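Kirngate Handgreifer-Paar
Zwei Greifer, zwei Markerwürfel, kein Roboterarm. Für alle, die Demonstrationen lieber am Kaffeetisch sammeln als im Käfig.

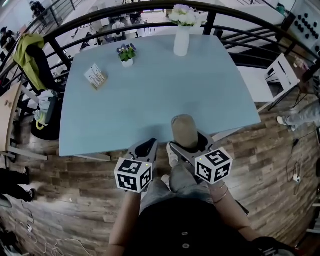

Lesezeit: 3 Minuten

Wer einem Lernsystem beibringen will, eine Tasse zu greifen, braucht Beispiele. Viele Beispiele. Der klassische Weg führt über einen Arm, der so viel wiegt wie sein Besitzer, eine Steuerung mit eigenem Schrank und einen Kollegen, der den Not-Aus bewacht und dabei seine Mails liest. Mit dem Kirngate-Paar setzt man sich an einen Tisch und greift nach dem Becher.

Das Prinzip ist schnell erklärt. In jeder Hand ein grauer Kunststoffgreifer mit zwei Backen, obendrauf ein weißer Würfel mit schwarzen Quadratmustern. Aus den Mustern rechnet die Software Lage und Drehung jedes Greifers, Bild für Bild. Die Kopfkamera liefert den Blick von oben dazu, und zwar sehr weitwinklig. Gerade Tischkanten werden darin rund, was Architekten verstört und das Modell nicht weiter kümmert.

Was das Paar kann

Beidhändige Aufnahmen. Links und rechts laufen auf derselben Zeitachse. Wer einmal versucht hat, zwei getrennte Aufzeichnungen von Hand übereinanderzuschieben, weiß, warum wir das so groß schreiben würden, wenn die Seite es zuließe.

Aufnahmen außer Haus. Cafés, Galerien, Büroküchen, überall dort, wo ein Tisch steht und der Hausherr nichts dagegen hat. Blumen, Geländer, fremde Jacken über der Stuhllehne: alles willkommen. Ein Modell, das nur die weiße Laborwand kennt, hält den ersten Topf Stiefmütterchen für einen Notfall.

Normale Gegenstände. Becher, Löffel, Schachteln, Lappen. Die Backen sind vorn schmal genug für einen Tassenrand und hinten breit genug für eine Flasche. Rohe Eier gehen auch. Wir empfehlen trotzdem eine Unterlage.

Was es nicht kann

Es misst keine Greifkraft. Es wird auch nach dem nächsten Update keine Greifkraft messen, bitte schreiben Sie uns dazu keine Mails mehr. Wer Kräfte braucht, findet bei uns die Backen der Reihe Naciri, die deutlich teurer sind und deutlich schlechter in den Rucksack passen.

Verdeckte Würfel werden nicht erraten. Verschwindet ein Muster hinter der anderen Hand oder unter der Tischplatte, entsteht in der Spur eine Lücke, die der Export als Lücke kennzeichnet. Frühere Versionen haben sie mit einer eleganten Kurve gefüllt. Die Kurve war schön und falsch.

Und es macht die Arbeit nicht spannender. Becher heben, Becher abstellen, Hände zurück, noch einmal. Planen Sie Pausen ein.

Aus dem Betrieb

Lahcen Erraji leitet bei Vinitz die Datenaufnahme und hat im Juli mit dem Paar 1.289 Demonstrationen gesammelt. Seine Rückmeldung, leicht gekürzt: »Die Greifer sind nach einer Stunde schwerer als auf dem Datenblatt. Die Daten sind brauchbar. Die Kabel sind überall.« Den mittleren Satz haben wir uns ausgedruckt. Zum letzten haben wir dem Set Klettbänder beigelegt.

Drei Hinweise von ihm haben wir in die Anleitung übernommen:

Beide Greifer vor jedem Durchgang offen ins Blickfeld der Kopfkamera halten, damit die Würfel sauber erkannt werden.
Den Gegenstand zwischen den Durchgängen versetzen, auch wenn es lästig ist. Steht der Becher immer an derselben Stelle, lernt das System vor allem die Stelle.
Misslungene Griffe nicht löschen, sondern markieren. Sie werden später gebraucht, meistens an einem Freitagabend.

Lieferumfang

2 Handgreifer, links und rechts
2 Markerwürfel, montiert
Kopfhalterung mit Kamera
Ladekabel und Netzteil
Klettbänder (siehe oben)
Lizenz für die Aufnahmesoftware Jorik, 3 Arbeitsplätze

Pflege

Würfel mit einem trockenen, weichen Tuch abwischen. Kein Glasreiniger, kein Alkohol, keine Aufkleber mit dem Firmenlogo. Ein Kratzer quer durchs Muster bedeutet Ersatz. Einzelne Würfel sind nachbestellbar und müssen nach dem Wechsel neu kalibriert werden, Jorik führt durch den Vorgang und ist dabei geduldiger als unser Support.

Preis und Lieferzeit auf Anfrage. Leihgeräte für Hochschulen sind möglich, sofern sie auch wieder zurückkommen.

Seite zuletzt geändert: 29. Sep. 2024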